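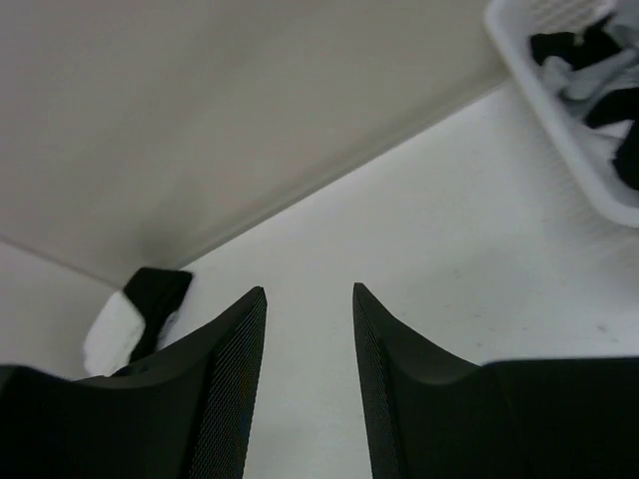

Princess Soriano, lab instructor

Notes for unit 4, teaching by remote control. You move the leader arms and the Onia arms follow. Record 27 runs each, laundry only. Watch the wrist view when you close the fingers - the side view hides the gap.
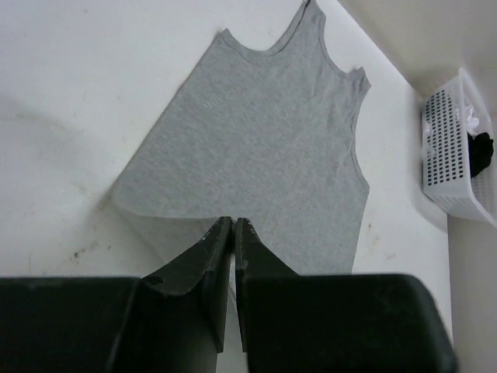
Do we keep a run with a mistake in it?
Keep it if you fixed the mistake in the same run, and write "recovered" in the log.

Go slowly when both arms hold the cloth. 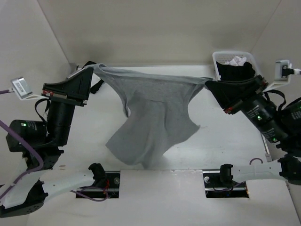 Pulling too hard can make it slip out of one gripper. Logs go to Kenneth Sison.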